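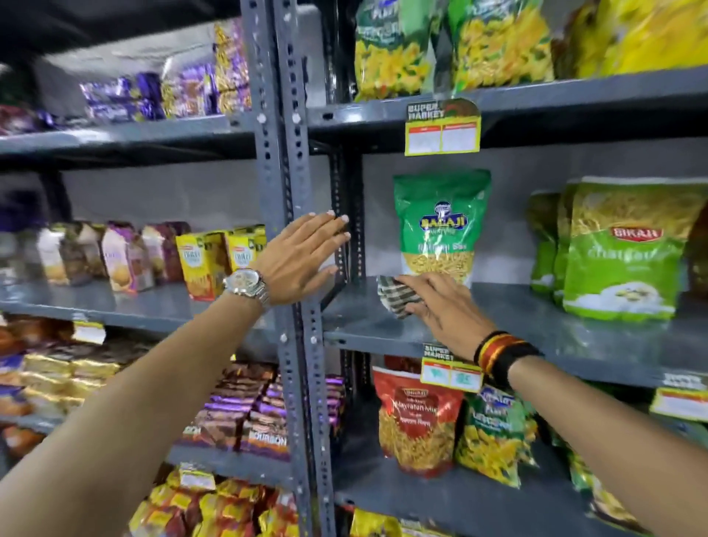 Wiping down the snack aisle: pull everything or work around it?

kekeli_a
28 August 2018
I do the namkeen shelves at a little grocery, 14 bays of gray slotted rack, and I love this job more than I should! Sev dust gets everywhere. I go in front of the packs with a folded cloth and brace my other hand on the upright. Bernice, who trained me, says every pouch should come off first. Thoughts?

bquartey
Still saying it! Crumbs hide at the back, and you find packs that slid behind the others. I empty one shelf at a time into a crate and it goes fast.

lillow_fan
Work around them. Stand-up pouches like the Ratlami Sev flop over the second you move them — then you spend ages getting the row straight again.

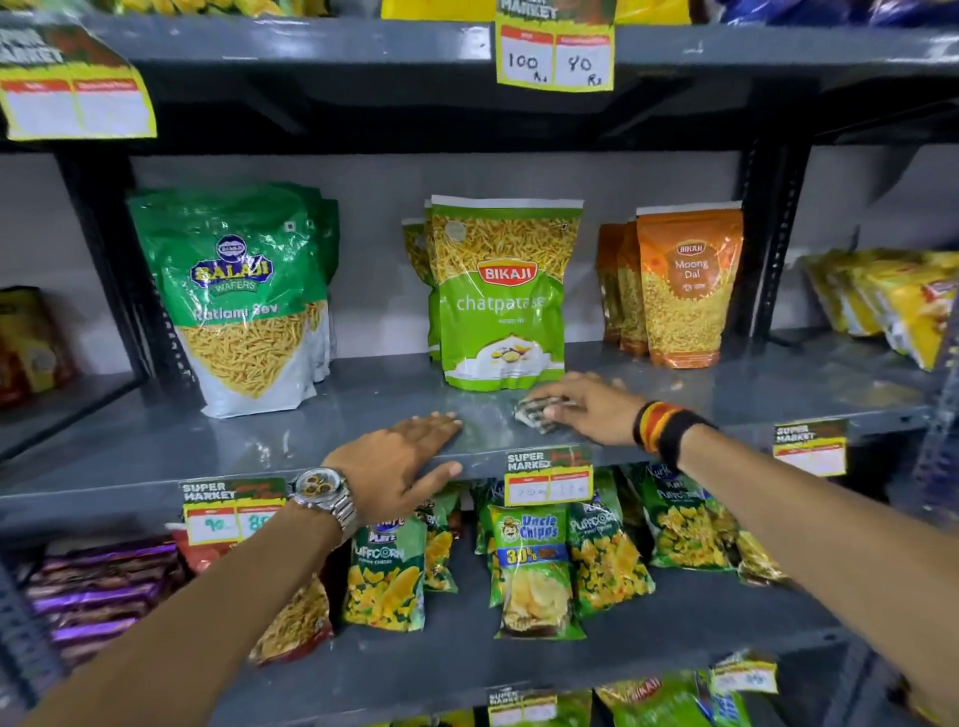

Do you take the price cards down before wiping the shelf edge?
Only if they're handwritten, as a damp cloth will smear marker.

aba.mensah
Agree on the cards. I disagree with Bernice on pulling everything, at least daily. Front edge every day, full pull every 2 weeks. And don't forget the holes in the uprights, an old toothbrush is great for those!

bquartey
Two weeks is too long for anything fried. Oil seeps from one bad seal and the whole shelf goes tacky.
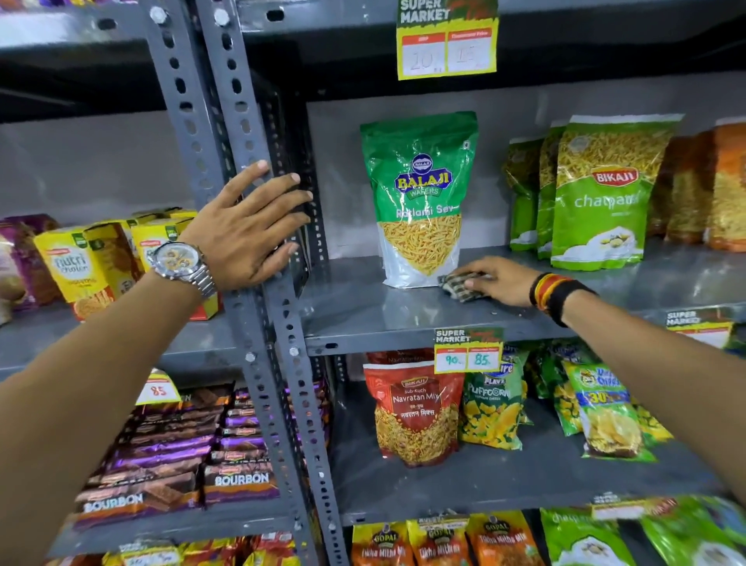

Wiping the shelf beside the Ratlami Sev.

kekeli_a
OK, trying Bernice's crate on the moong dal shelf first. Those bags are steady, so it should be an easy start. Dry cloth or slightly damp?

lillow_fan
Damp, then dry. Two cloths, always!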